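Chapter 7
Water in the Home

Learning goals
After studying this chapter, you should be able to:
Trace the path of water from a public main to a household tap
Explain the purpose of a trap in a drain line
Read a household water bill and compare use between two periods

Key terms: main, service line, shutoff valve, fixture, trap, vent

In February, the town of Lallcombe replaced 131 meters of water main beneath its oldest street. The work left 60 households without running water for most of a day. Residents filled pots and pitchers the night before, and the school at Turkness opened its kitchen to families who needed it. Pirjo Eskola, the town engineer, later wrote that many callers did not know where their own shutoff valve was located.

Her remark points to the subject of this chapter. A home water system has two halves that never meet. The supply side carries clean water under pressure through the service line and into smaller pipes. The drain side carries used water away by gravity, and its pipes must slope downward along their whole length. The two come closest at a fixture — a sink, a tub, or a toilet — where an air gap keeps used water from flowing back into the supply.

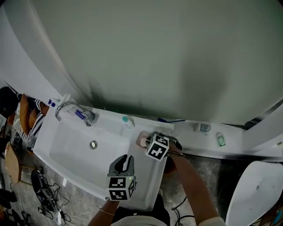
Figure 7.1 A bathroom sink with a curved faucet and a round drain.

Section 7.1 follows the supply side from the street to the faucet. Section 7.2 turns to drains, traps, and vents. Section 7.3 deals with meters and bills, using records from the Sestero district.

Before You Read
Find the main shutoff valve in your home or school, with permission from an adult. Write down its location and the type of handle it has. Keep your notes for Activity 10.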